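Section 4: Loading and Reading Picture Books

This section covers adding titles to the Flekanex read-aloud player, pairing them with a narration track and setting the page-turn signal. Complete Section 3 (Charging and First Start) before you begin. The reader must be running firmware dated September or later. To check the date, hold the Moon key until the version screen opens.

4.1 Before You Start

You will need:
The player and its USB cable
A Mevard story card
The printed book that matches the card

Each Mevard story card holds up to 2 titles. The card number is printed on the label and again inside the back cover of the book. Both numbers must match. Card 1836, for example, carries "Gil and the Borrowed Boat" and will not follow the pages of any other book in the Gil series, including the board book edition of the same story.

4.2 Inserting a Story Card

1. Turn the player off.
2. Open the rubber cover on the left side.
3. Slide the card in with the label facing the speaker until it clicks.
4. Close the cover and press it flat along its full length.
5. Turn the player on. The Star light blinks while the card is read and stays on when the titles are ready.

CAUTION: Do not remove a card while the Star light is blinking. Bookmarks and recordings on the card may be lost.

Note: If the Star light turns off after blinking, the card was not recognized. Remove it, wipe the contacts with a dry cloth and repeat steps 1 through 5.

4.3 Choosing a Title and Voice

1. Press the Book key. The player speaks the name of the first title.
2. Press Next to hear the second title, if the card has one.
3. Press OK to select.
4. Press the Voice key to switch between Storyteller, Slow Storyteller and Home Voice.

Home Voice is silent until you have made your own recording (see 4.5). Slow Storyteller leaves a longer pause at the end of each sentence and does not change the pitch. In books from the Uritz the Bear set, the songs play at normal speed in both voices.

4.4 Page-Turn Signal

The signal tells the child when to turn the page. The factory setting is Bell.

1. Open Settings and select Page Turn.
2. Choose Bell, Owl or Off.
3. Press OK to save.

With the signal set to Off, the player waits at the end of each page until Next is pressed. Fold-out pages always use a double signal, whichever sound is selected.

4.5 Recording a Home Voice

1. Select the title as described in 4.3.
2. Hold the Voice key until the red light comes on.
3. Read the first page aloud at a normal speaking distance.
4. Press Next, turn the page and continue.
5. On the last page, press OK to save.

To record a page again, return to it with the Back key and hold Voice. The old recording of that page is replaced. The player stores 800 recorded pages in total. When the memory is full, the red light flashes and recording stops at the end of the current page.
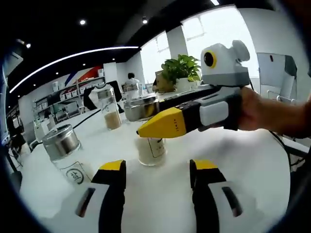 Fig. 4-1. Tabletop with small glass jar.

Note: Recordings are stored in the player and are not copied to the card. Bookmarks are stored on the card.

4.6 Deleting a Title's Data

1. Select the title.
2. Hold Back and OK together until two tones sound.
3. Press OK to confirm, or Back to cancel.

CAUTION: Deleting removes all Home Voice recordings for the title. They cannot be restored.

4.7 Error Tones

One low tone: card missing or not fully inserted.
Two low tones: card and player region do not match.
Three low tones: battery too low to record. Playback is still available.

Section revised Sun 30 October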